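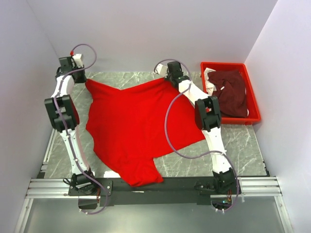
A rule for a workplace is easy to write and difficult to write well. Marlene Vasconcelos learned this when she was asked to prepare the house rules for the cloth-handling cells at Rezende, a firm that tests small robot arms on laundry and garments. Her first version had 1,582 words and spoke mainly of emergency stops. The people at the cells read it politely and continued as before. The second version begins with the cloth. When two arms hold a big piece by the far edge, as with the red one here, the lower part can come forward over the black rail between the two bases, and the cables of the arms run in wide loops very near to it. So the rule says: before any arm lifts, look where the cloth ends, and look where each cable goes.

I visited her in July, in a room with grey floors and a good coffee machine. She had printed the rules on one sheet and was correcting it with a pencil. "I come from textile inspection," she told me. "There we had a standard for everything, also for the light above the table. When I came to robots I asked for the standard for a soft object, and people gave me a standard for a box."

It is true that most of the written guidance in this field was made with hard parts in mind. A hard part has a known shape, and you can say where it will be after one second. A shirt has no such manners. Vasconcelos does not blame the authors of the older texts, but she thinks that a cell for cloth needs its own page, and that the page should be written by the people who fold and sort.

Her sheet has 8 rules. The one most discussed is the rule of the clear bin. Waiting pieces stay inside the rim of the bin, with no sleeve or corner over the side, and the bin stands against the walls, away from the front. If a piece hangs out, an arm can pull it along together with another piece, and then the record of the trial is worth nothing. At Mulel, where a similar cell is in use, they went through 2,065 records of trials and found 200 that had to be thrown away for exactly this fault. Vanderleia Honorato, who leads the work there, asked for a copy of the sheet the same week.

The two women do not agree on everything. Honorato wants a fixed speed limit for all lifts. Vasconcelos prefers to let the operator decide, inside an upper value, since a heavy towel and a thin blouse do not move in the same way. They have exchanged long letters on this point, and both have kept them.

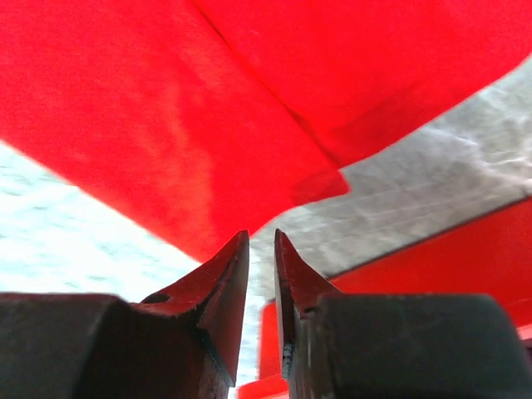
Gripper fingers have a rule of their own, and it was the hardest one to word. In the first version it said only "check the fingers". Check them for what? Operators looked, saw two fingers, and signed. Now the sheet tells them to look at the tips and the flat faces in good light and to write down what they find. Dark fingers with narrow points, such as these two under the edge of the red cloth, show small scuffs and pitted marks on their faces. A mark that can be seen must be written in the book. A mark that can be felt with a fingernail is a reason to stop and change the finger, because a rough place catches threads. The inspection is done with the power off.

Honorato added a sentence about the light itself. Under a strong lamp from one side, a pale table may look completely white in the wrist camera, and then it is not possible to judge the edge of a cloth against it. At Mulel they check the camera view each morning, with a piece of cloth on the table, and they turn the lamp if needed.

What is still missing is agreement between firms. Fledov, a small supplier of grippers, has offered to print the finger rule inside the lid of each package. Grakside, which hires out complete cells, has been more careful and wants to see a year of results first. Vasconcelos finds this reasonable. She has sent them the sheet and an empty book for the marks, with a request to fill it in by hand.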